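How to sort out the drawer of bits

Every household has one. Ours began as the cutlery overflow and is now where dead doorbells go to be near their friends. Clearing it takes an evening if you are strict, and most of September if you are me.

What you need: two shallow trays, a roll of masking tape, a pen and a bin you are prepared to use.

Step 1. Tip the lot out on to an old sheet. Do not sort as you tip. You will find a key, and you will want to go and try it in things. Put the key down.

Step 2. Split everything into parts and leads. Lay the parts flat with space between them, as heaps have a way of turning back into drawers. 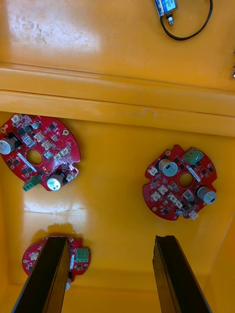 Home & Storage

Step 3. Tape a label on every lead you can name. Write what it belongs to, so "hall lamp" and never "useful". I once kept 87 leads, and could vouch for six. The rest went to the recycling centre, where Hywel Dafis on the gate asked whether I was moving house.

Step 4. Go through the parts. If you can't say what a thing does, it gets 20 days in a taped envelope with the date on the front. Should the boiler still be running by then, out it goes.

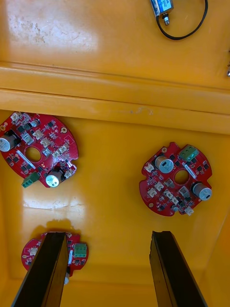
Step 5. Put back only what has a name. I use the Grerholm dividers, which fit most kitchen drawers once you have sworn at them. The Prandberg ones look smarter and slide about. Heavy things go at the back, batteries in their own tub with the ends taped.

Step 6. Shut the drawer. If it needs a hip, return to step 4.
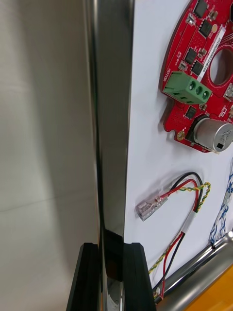 What should I do with spare screws from flat-pack furniture?

Keep them in a small bag taped under the piece they came with. Loose ones with no known home can go in a jam jar, and when the jar is full you stop.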